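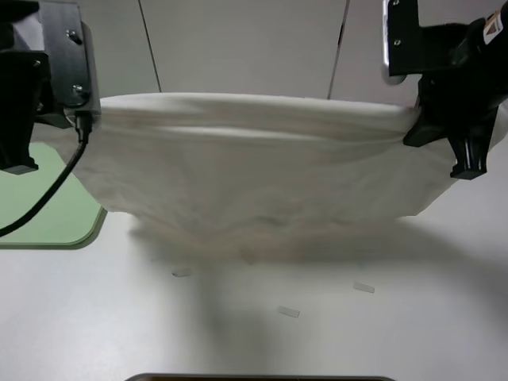 I bought another book on patience games in April, my third by the same hand, and I have spent more evenings on it than it probably deserves. It is the Memcombe edition of Falcão's Patience, small octavo, in green cloth, with 737 stamped in purple on the front pastedown. The number looks like a library accession number, but there is no library name with it and no sign that a bookplate was ever removed.

What made me buy it was the advertisement leaf at the back. My other two copies end with the rules for a game called Sistier and then a blank. This one has an extra leaf listing other titles from the same publisher, and at the foot of the list is a line offering "cards of a reduced size, suitable for the above, two packs in a case". I had never seen any mention of the publisher selling cards.

I wrote to Gunvor Åberg, who has handled far more of these books than I have. She has two copies with the leaf and had assumed it was normal. Hers are both in red cloth. Mine is the only green one with it that either of us knows of, and my other two, without it, are also green. So the obvious idea, that red copies were a later binding and got the leaf, doesn't quite work unless mine was one of the last of the green.

The leaf is not part of the final gathering. It is pasted to the blank by a narrow strip down the inner margin, and on my copy the paste has pulled slightly so that the join can be seen at the top. Gunvor says hers are fixed the same way. The paper is thinner than the text paper and a little yellower, and the type doesn't match anything in the book. I think it was printed elsewhere and put in when the sheets were bound up, or even afterwards in the shop.

There is a record of the print run, for once. Ekkachai Phetsri found it some years ago in a printer's ledger and sent me his transcript: 4000 copies printed, and a later entry showing 2272 delivered to the binder. After that there is nothing. Ekkachai takes the remainder to have been bound later in smaller lots, as they were wanted, and that would suit the two cloth colours and the odd leaf. It is also possible that a good number were never bound at all. The ledger has a page missing shortly afterwards, so I doubt we will settle it from that source.

I have compared the text of my three copies page by page. The differences are small. In the diagram for Sistier, the third row is printed upside down in one of the earlier green copies and the right way up in the other two. In the rules for Hirkby, the sentence about moving a king to an empty column has "may" in all three, although the later editions have "must". I mention that one because I have seen the change credited to this edition, and it isn't here, at least not in my copies.

It matters if you play the game. With "may" you can hold a column open for several turns, and Hirkby comes out fairly often. With "must" it hardly ever does. I played it both ways on Sunday afternoon with an ordinary pack and got nowhere with the later rule. I stopped counting after a while, so don't take that as evidence of anything.

As for the small cards, I have looked through the dealers' lists I have to hand and found no case that fits the description. Without a maker's name on the leaf it is hard to know what to look for. The wording says two packs, and most patience sets were sold that way, so it narrows nothing down. The ace of spades would be the place to start if a set ever turned up.

If you have a copy of the Memcombe edition, I would like to know the colour of the cloth, whether the advertisement leaf is there, and which way up the third row is on the Sistier diagram. A photograph of the inner margin of the last leaf would be useful too. My address is on the contact page. I will add a table to this post once I have a few more copies to put in it.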